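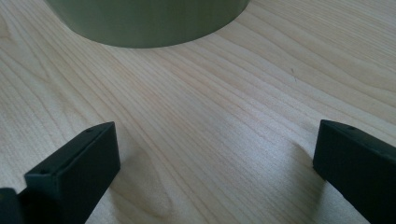
I've been asked more about looking after wood tables than about anything else I've put up here, so I'm finally writing down what I do. My rule for years was "spray it, wipe it, forget it," and I paid for that with a cloudy patch on my old dining table that took me most of March to sort out. Pale wood is the fussiest (and my favorite!). On a light top like this one, with those fine wavy lines in the grain, you want to wipe along the streaks, never across them, and you want your cloth barely damp. Wring it out, then wring it out again.

For everyday cleaning I use a squirt of dish soap in a bowl of warm water and an old cotton T-shirt. Paper towels leave fuzz, and the green side of a sponge will dull a satin finish before you've noticed. Dry it straight away with a second cloth. That's the whole routine, and it takes less time than making coffee.

White rings! Everybody gets them. My neighbor Josphat swears by mayonnaise left on overnight, and I've tried it, and it did help a bit, but the kitchen smelled like a deli until lunch. I have better luck with a hair dryer on low, kept moving, a good hand's width off the surface. Give it a few minutes and then leave it alone for a while before you decide you need another go.

Sticky spots from tape or price labels come off with a dab of cooking oil. Let it sit, rub with your thumb, then wash with the soapy water so you don't end up with a greasy patch in place of a sticky one.

Scratches are trickier. If it's solid wood with an oil finish, you can go over a light scratch with 400 grit paper, very gently, with the grain, and then put a little oil back on. If it's veneer, please put the sandpaper down. The layer is thin and you can go through it in no time (ask me about my hallway shelf). A wax stick in a matching color is the safer bet, and I always try it on the underside first.

One more for anyone with a sunny kitchen: move your fruit bowl and your place mats now and then. Pale wood changes color in the light, and I've got a perfect circle on my sideboard to prove it.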